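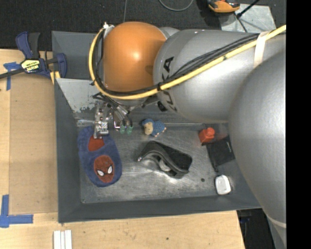 October, notebook, bench 2

Started a little after 9 in the morning. Today was the day for the e-reader comparison and I have been looking forward to it all week. Two units on the bench: the Brikton with the matte screen and the Tostotex, the one with page buttons down the side. Both charged overnight, both on the newest firmware they would take, both logged into the shop account and then put in airplane mode.

Same book on both, the long Mihăilă novel we always use. It comes to 723 pages on the Brikton at the default font size, and it has everything nasty in it: footnotes, a family tree as a full-page picture, two chapters of letters in italics, and that letter a with the little hat on it in the author's name on every header. Good torture test. The Tostotex gets the hat right in the text and drops it in the library list, where the name shows up with a box in the middle. Filed.

Page turns first. I set the phone on the little tripod shooting slow motion and did 20 turns forward on each, then went through the clips by hand. The Brikton is lovely! Quick, even, no stutter when it crosses a chapter break, and the full refresh (the black flash) only comes at chapter starts unless you change it in the menu. The Tostotex feels just as fast with the buttons and clearly slower with a tap on the glass. I went back and forth on whether I was imagining that, so I shot the tap ones again, and no, the gap is there in the clips. My guess is that it waits to see if the tap is going to be a double tap. There's a setting called "gestures, reduced" — turned that on and the taps caught up with the buttons. Really pleased with that find. It should be on by default.

Ghosting. Turned from the family tree page to plain text and looked under the desk lamp. Faint branches left behind on the Tostotex for the next two pages, then clean. On the Brikton I could only see it by tilting the thing and squinting, and I would never notice it in bed with a book. Photos are in the shared folder under ghosting, the ones with the lamp on the left are the good ones. Ignore the first batch, white balance was off and everything looks like weak tea.

Front light. I like both of these so much more than last year's pair. Brikton goes dimmer, properly dim, dim enough to read next to somebody sleeping. Warm setting is smooth all the way along. Tostotex has a step in it near the bottom where it jumps from "off" to "a bit too much", and there is a slightly brighter patch along the lower edge with the warm light all the way up. Cool light is even. Need to check a second unit before I write that up as a fault, could be just ours.

Lunch. Ate at the desk, read two chapters on the Brikton and called it testing.

Battery, long run. Script turns a page every 15 seconds with the light at half and the radio off. Started both at 1:10 pm. I tried doing this through the Lundley app first, the one that pairs as a page-turner remote, and it is such a nice idea but it lost the Tostotex every time the phone screen locked. Went back to the USB dongle. That does mean Bluetooth is on for both, which the old runs did not have, so don't put these numbers in the same table as the spring ones. Make a new tab.

While that ran I did file transfer, on the spare units so as not to disturb the run. 15 files, a mix of EPUB and PDF plus one huge scanned manual. Brikton mounts like a plain drive on the Linux box and on the Mac, drag and drop, done. Tostotex wants its own helper on the Mac but mounts fine on Linux. The scanned manual opened on both (hooray) and was slow on both. Pinch zoom on it is painful. The Brikton has a column mode for PDFs that I had never tried and it is terrific, it steps you down the left column, then down the right, and keeps your zoom. Tried it on a conference paper with figures and it only got lost once, at a table that ran across both columns. I want this on everything.

Notes and highlights. Made a handful on each and exported. Brikton gives one text file per book with the page and the date. Tostotex gives one giant file for all books, newest at the bottom, and if you delete a highlight on the device it stays in the file. I sort of like that second one for work and would hate it at home. The hat letter comes through fine in both exports, so the box in the Tostotex list is a font problem in that one screen and the data underneath is OK. Added that to the bug note.

Dictionary lookup: long press works on both. Brikton pops up a small card at the bottom and you keep your place. Tostotex takes you to a whole new page, and coming back costs you a full flash. With a book this heavy on old farm words I was flashing constantly.

3:40 pm, peeked at the battery meters without waking the menus. Both still look healthy, the Tostotex is a bit ahead. I don't trust the meters at the top end though, they all sit near full for ages and then drop.

Weight and hand feel, very unscientific: Tostotex wins. The side grip is so comfortable and I kept picking that one up when I meant to grab the other. The Brikton is flat all over and the power button is on the bottom edge, exactly where I rest it on my chest. Turned it off on myself twice.

To do:
second Tostotex for the light patch
new tab for the battery run, label it BT on
ask the Brikton people if column mode is coming to the small model
redo tap timing with gloves?? somebody asked about that last winter
new USB-C cable for bench 2, the gray one only charges if you hold it up

Leaving both running overnight with the phone pointed at the screens, one picture every ten minutes. Lamp stays on, please don't switch it off at the wall.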